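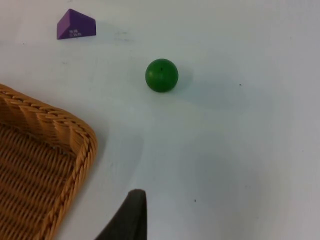
Wrist view, tidy-up task: green ball, purple wedge, basket empty.

November, bench 2, started 14:10

Back on the toy-tidying job for Prilto. The question from Hebden is still whether the arm can be left to clear a playroom table into a basket without someone standing over it. My view is not yet, though the gap is smaller than it was in the spring.

Log stands at 1,014 attempts on the mixed set. Flat-sided blocks are fine in most poses. The wedge is slower: if the fingers close across the slope it squeezes out upwards, so the planner now has to take it by the end faces. Balls fail differently. A touch from one finger before the other arrives and the ball rolls, after which the arm goes to where it used to be. Closing speed cut to 23 mm/s for the last part of the approach.

Basket rim is the other nuisance. The braid stands proud of the weave and the old release height let the fingertips catch on it. Raised the release point and moved it towards the middle of the basket floor. Beryl Naylor wants a softer drop for wooden pieces — agreed, but after the ball problem.

Specks on the table are still being offered as grasp candidates now and then. Minimum size filter to go up. Do not wipe the table between runs, Idbridge will not be wiping theirs.

A person clears the same table in a few seconds. Lonen have asked for up to 3,000 attempts before they will talk about unattended use.

To do: re-run ball only, new closing speed. Check left finger pad for wear. Send Beryl the release heights.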